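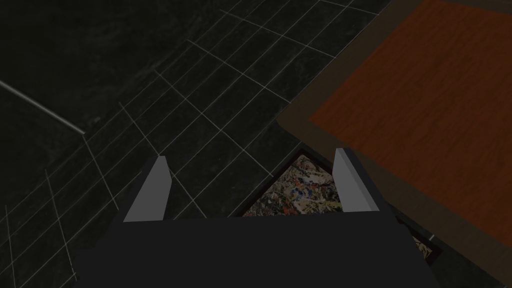
PRESS RELEASE
For immediate use

Zostum brings its picture lending service to Rondberg

From February, people in Rondberg can borrow original paintings for their homes and workplaces

The picture lending house Zostum will open its second branch in Rondberg in February. Residents of the town and the villages near it will be able to choose an original painting, take it home and live with it for a season, in the same way as one borrows a book, only for a longer time. The collection has at present 700 works, and all of them may be borrowed from either branch.

Zostum started in Branville, where it still has its main store and its office. In the first period it lent mostly to private homes. Later the dentists came, then the law offices, a music school and two small hotels, and today the borrowers are a mixed group. A good part of the requests in the last year came from people who live in Rondberg and made the journey to Branville by train, often with a painting under the arm on the way back. The train is not a comfortable place for a large canvas, and this was one reason for the decision to open a branch closer to them.

"We have looked for a suitable building in Rondberg for a long time," says the management of Zostum. "It had to be dry, it had to have a door wide enough for the big formats, and it had to be a place where a person who has never bought a picture in his life is not afraid to come in. The last point was the most difficult one."

The new branch is in the former seed merchant's shop behind the Rondberg corn market. The front room will be for looking and choosing. The back room, where the seed was weighed, is now a store with sliding racks. The old counter stays where it was, and borrowers will sign their papers on it.

How the lending works

A borrower registers once, with proof of address, and receives a card. With the card it is possible to have one painting at a time in a private home, or several in a company, depending on the agreement. A loan in a private home costs 28 euros for the season. The insurance is included in this price, and so is the hanging material. After the season the painting can be brought back, exchanged for another one or kept for one season more, if no other person has reserved it.

It is also possible to buy. When a borrower decides to keep the work for good, the fees already paid for it are taken off the price. The artist is told of the sale the same week and receives the agreed share. Artists also receive a part of every loan fee, whether the picture is sold in the end or not. Zostum has worked in this manner from the beginning and will not change it for the new branch. 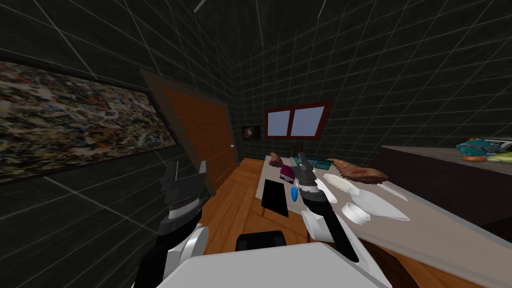 Large abstract painting next to a wooden door, on a wall of dark tiles.

Abstract painting at the centre of the opening

For the opening season in Rondberg, Zostum puts forward its abstract works. They are the part of the collection which is asked for most often and at the same time the part about which borrowers have the most doubts. Many people tell the staff that they like such a painting in a gallery but would not know what to do with it at home. The season has the title "On the Wall at Home" and wants to answer this doubt in a practical manner. Visitors will be able to try works in different positions in the front room, higher and lower, by day and with the evening lights on, before they take a decision.

There will also be a printed guide, free of charge, with advice on hanging. It explains how to find out what a wall is made of, which fixing belongs to which wall, and why a painting should not hang over a radiator or in a bathroom. One chapter is only about rented flats, where drilling is often a matter of discussion with the landlord. Another one is about frames. The frames for the collection are made by the workshop Longo in Branville, which has written this chapter together with Zostum and which will also take private orders for framing through the Rondberg branch.

The guide gives particular attention to the height of the picture, because this is where the staff see the most mistakes. A painting is very often hung too high. People stand in front of the wall, hold the frame up and choose the height which is right for a standing person, but in a living room one is mostly sitting.
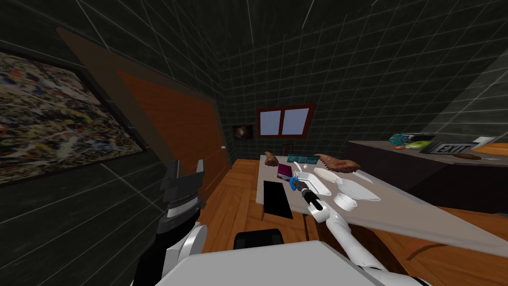

Zostum also offers advice at the borrower's own address. A member of staff comes with a tape measure and a folder of reproductions, looks at the rooms and makes a proposal, which the borrower is free to refuse. The visit takes one hour in most homes and costs nothing for card holders in Rondberg. The questions are usually not about taste. They are about light, about the children, about a wall colour which was chosen years ago and which is now thought to be too strong for any picture. On the last point the staff like to give courage. A canvas full of small splashes of yellow, blue, red and white can hang very well on a dark wall with thin white lines, even close to a door of orange-brown wood, and a plain dark frame is enough to hold it together. On a white wall the same painting would look busier. The advisers therefore ask borrowers not to repaint anything before the visit.

Workplaces are welcome

Companies and public offices in the Rondberg area can apply for a workplace agreement. In Branville there are 11 such agreements at present. They are popular with medical practices, where patients wait in the same chairs in front of the same wall many times in a year, and where a change of picture is noticed and talked about. One practice keeps a small book next to the door in which patients may write what they think of the current work. The remarks are not always friendly. Zostum reads all of them and passes them on to the artist if the artist wishes it.

For workplaces the pictures are delivered and hung by Zostum itself. The exchange takes place early in the morning, before opening hours, so that no one has to work around a ladder. Meeting rooms, corridors and canteens are all possible. Kitchens where food is prepared are not, and neither are rooms with strong direct sun, unless there is a blind.

Works for the collection

With the new branch, Zostum will also look for new works. Artists who live or have a studio in the region may present their work at the counter in Rondberg, without an appointment, on the first working day of every month. They are asked to bring at least 2 original pieces and not only photographs. Large pieces which cannot be carried may be seen in the studio by agreement.

There are no rules about style. There are some about construction: a painting for lending travels much more than a painting in a museum, and the stretcher, the corners and the hanging points must be able to stand it. Paint must be fully dry. Works on paper must be under glass or a similar protection. Longo gives advice on these questions free of charge to every artist who is accepted, and can repair older frames at a reduced rate.

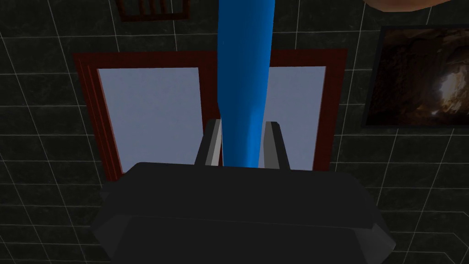
A tall form in bright, glossy blue, narrower towards the bottom.

School classes and evening visits

In the mornings the Rondberg branch will receive school classes. The pupils choose one painting together for their classroom and have to agree on it, and this part of the visit takes normally the longest. The school borrows the work without a fee. In Branville the experience with this offer is good. Teachers report that the classes look after their painting carefully, and that some pupils come back later with their parents to show them the racks.

One evening in each month the branch stays open until nine o'clock for people who work during the day. On these evenings a person from the Longo workshop will be there to answer questions about old frames, broken glass and pictures found in attics. Valuations are not given. Zostum is a lending house and does not make estimates of price for works which are not in its own collection.

Practical information

The branch can be reached on foot from Rondberg station. For collecting and returning large works there is a loading space in the yard, entrance from the side street. The front room has no step. The racks in the back room can be visited with a member of staff, and wheelchair users can ask for the wide aisle to be kept free.

Cards already issued in Branville are valid in Rondberg without any change. A painting borrowed in one branch may be returned in the other, but please inform the staff beforehand if the longer side of the work is more than the height of a door.

Registration for new borrowers is open now at the Branville office and will be possible in Rondberg from the first morning.

About Zostum

Zostum is a lending house for original art with its seat in Branville. It lends paintings, prints and drawings to private persons, companies, schools and public offices. The collection is built up with works by living artists, who take part in the income of every loan.

Note to editors

The printed hanging guide can be requested from the Zostum press office in Branville. Journalists who would like to see the Rondberg branch before the opening are asked to contact the same office.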